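Dunstead adopts revised care label rules for rental linens

The Dunstead Textile Service Association has adopted a revised labeling rule for linens and garments that pass through shared commercial laundries. The rule takes effect in January and applies to rental bedding, staff uniforms and patient clothing processed at plants within the Dunstead district. Household laundry is not covered.

Under the current rule, an item needs one sewn label stating fiber content and maximum wash temperature. The revision adds a second line for finished construction: woven, plain knit, rib knit or pile. Plants will be required to sort by construction before loading, in addition to the existing sort by color and soil level.

The change follows a shrinkage study run at the Lullbridge plant, which processes mixed loads for hotels and long-stay clinics. Test pieces were washed and tumble dried for 35 cycles on the standard program and measured after every fifth cycle. Woven cotton sheeting stabilized early. Rib knits did not; they continued to shorten along the length while widening across the ribs, and the change was greatest in loads where they shared a drum with heavy toweling.

The study report attributes most of the effect to drying. Toweling holds more water after extraction than knitwear of the same dry weight, so a mixed load stays in the dryer until the towels reach their target moisture. By then the knits have been tumbling dry for several minutes. Separate loads allowed the knit program to end sooner and reduced the loss of length.

Pietrzak, which supplies label tape and heat-seal equipment to the district, will provide the new tape in two widths. The narrower tape is intended for waistbands and cuffs. Both carry printing on one side and are rated by the supplier for 100 industrial washes. Existing stock may be relabeled with a heat-sealed patch placed beside the original label, provided the patch does not cover the fiber content line. Patches may not be applied to elastic.

Plants using Brarnus tunnel washers will need a change to their load codes. The present code has three digits, for color, soil and temperature. The revised code has 4, with construction in the final position. Brarnus will issue the update to operators before the rule takes effect, and plants may run old and new codes in parallel for one month. Machines without a programmable controller are exempt from the code change but not from the sorting requirement.
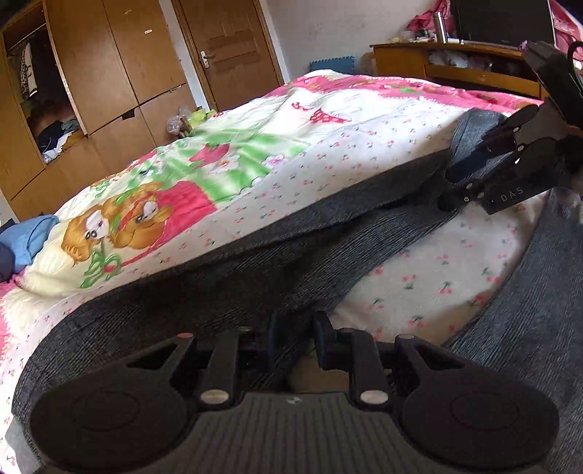 Identification at the sorting table remains the least settled part of the rule. Many older garments have lost their labels, and sorters will have to judge construction by sight and touch. Coarse ribs can be identified at arm's length. Finer ones, such as the narrow ribbing on dark gray trousers worn in bed, are easier to mistake for a plain fabric, and the guidance asks sorters to stretch the cloth lightly across its width before assigning it. Any item that remains uncertain goes into the rib knit load, which has the mildest drying program.

Smaller plants had asked for a longer transition, citing floor space for the extra carts. The association declined to move the date but will permit plants handling fewer than 2000 pieces per shift to combine plain knit and rib knit in one load, using the rib knit settings. Pile fabrics must be kept separate at all plants regardless of volume.

Customers who own their linens and contract only for washing are responsible for their own labels. Unlabeled customer-owned goods will still be accepted, but claims for shrinkage will be considered only where the construction line was present and legible at intake.

Copies of the rule and the sorting guidance are available from the association's Dunstead office. The Lullbridge study will be repeated with polyester blends, which were not included in the first series.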